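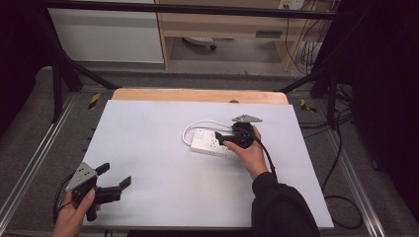
Open day talk – speaker notes – Ebere

20 mins + questions. Doors 10.30, I'm on at 11. Keep water by the lectern this time.

SLIDE 1 – hello
Who I am – Ebere Jibrin, run the hand skills bench at Pluvix. Joined when it was two desks and a kettle. Thanks to the Ogunleye centre for the hall. Fire exits – left and back. Phones on silent, photos fine, no flash near the bench please.
Ask: who has a robot at home? (vacuum cleaners count.) Wait for hands. Don't fill the gap.

SLIDE 2 – plan for the morning
Me talking, then bench demo, then anyone who wants a go gets a go. Groups of 13 max round the rail. Stickers on chairs = your group colour. Lunch is downstairs NOT in the foyer, foyer sign is wrong.

SLIDE 3 – the plug
Start with the plug. Everyone in this room has pushed a plug into a power strip. Half of you do it without looking, under a desk, one arm.
Now think what you did. Found the socket. Turned the plug till the pins lined up. Pushed. It stuck a bit, you wiggled. You felt it go home.
No one taught you the wiggle. Robot has to get the wiggle from somewhere.
(pause here, people usually laugh at wiggle)

SLIDE 4 – how we teach it
We don't write the wiggle down as numbers. Tried. Three months of my life.
A person does the job instead, holding the same sort of gripper the robot has. One in each hand. Person's brain and arms, robot's fingers. We record it, again and again, and the robot learns from the recordings.
Plain version if there are kids in: you're lending the robot your hands.
Black plug, white strip – easy to tell apart. Pale board underneath, nothing fussy. Say we'll make it harder later, patterned cloth, clutter, bad light.
Point out the left hand. People watch the plug and forget the other one. Left gripper open, ready. At home your spare hand is doing a lot – steadying, nudging, holding the strip when it slides. Robot wants two hands for the same reason.

SLIDE 5 – the numbers
300 plug-ins recorded for this one job. 108 of those thrown out – dropped plug, wrong angle, someone sneezed. Keep the sneeze, gets a laugh.
Somebody will ask why not keep the bad ones. Answer: we do keep some, the ones where the person fixes it halfway. Those are gold. A clean run teaches it the job, a rescued run teaches it what to do when the job goes wrong.
Don't get drawn into learning rates. If pushed – see me at lunch.

SLIDE 6 – what visitors found in November
Last open day, queue out the door. Things that came up:
– grippers feel heavy after a few minutes. Yes. Rest your elbows.
– everyone pushes too hard at first. You lose your fingertips, so you can't feel the pins, so you shove.
– left-handers asked if they could swap. Yes they can, we want left handers, please come up
– retired electrician got it first go and then told us our cable was a disgrace. Hired his grandaughter in the spring. True story.

SLIDE 7 – where it's going
Hesier want it for test rigs – same plug in and out all day, dull work, sore wrists. First trial is small, one bench.
Lolow is the care home side. Charging hearing aids, lamps, a fan by the bed. Much harder. Different sockets, rugs, a cat. Be straight about this – we are not close. Don't promise a date, got told off last time.
Jobs question WILL come. Say what I think: I'd sooner see the dull bit go and the person kept on to run the bench. Not my decision and I'll say so.

SLIDE 8 – hand over to the bench
Rules before anybody moves:
Stay outside the rails. Yellow and black markers mean stop there.
Watch your feet, loose cables on the right hand side.
Strip is not live for the visitor turns. Say it TWICE. A parent always asks.
Sleeves up if baggy. Long hair back.
One person on the grippers at a time, 30 seconds each or we never get to lunch.

What to tell each person when they pick them up –
Thumbs on the side. Right hand wraps round the back of the body, fingers loose. Squeeze gently. Look at the plug not at your hands. If it drops, let it drop, don't chase it.

IF RUNNING LATE – cut slide 7 down to Hesier only, skip the electrician.
IF DEMO BREAKS – talk through it, ask for questions, do not stand staring at laptop.

QUESTIONS I got last time, short answers
Can it do any plug? No. This shape, this strip, for now.
Does it see or feel? Mostly sees. Feeling is next on the list.
How long to learn a new job? Recording is a couple of days. Getting it to behave is longer.
Could it do my washing up. Everyone asks. Not yet.
What does it cost? Pass to front desk, leaflets there.

Close – thank the Ogunleye lot agian, feedback cards in the box by the door, pens are back please. Blue group first to the bench.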